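Subject: Re: [skavasley-bakers] rye starter gone flat

Hi all,

Fouzia Niazi wrote:
> Mine smells like nail polish and barely rises.
> Do I toss it and start over? I feed it at
> bedtime and keep it next to the stove.

Please don't toss it! Mine did the same thing in January and it came back fine.
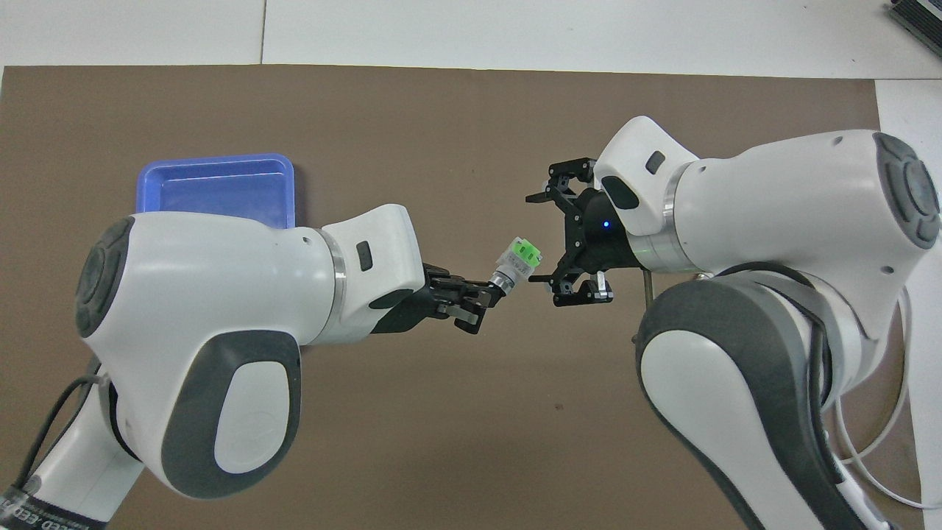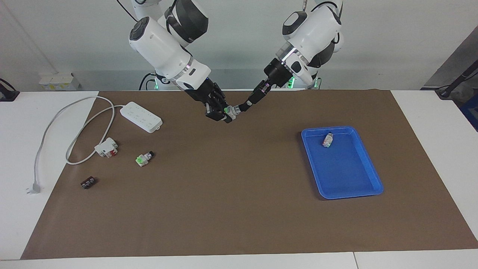
I'd say it's hungry – that sharp smell usually means it ran out of food hours ago (and the stove won't help). Keep 2 spoonfuls, stir in 200 grams of water and the same of rye, then move it somewhere cooler. Feed it morning and night for 4 days. I use the coarse Wostis flour, but any whole rye should do.

Has anyone tried the Ciden one yet?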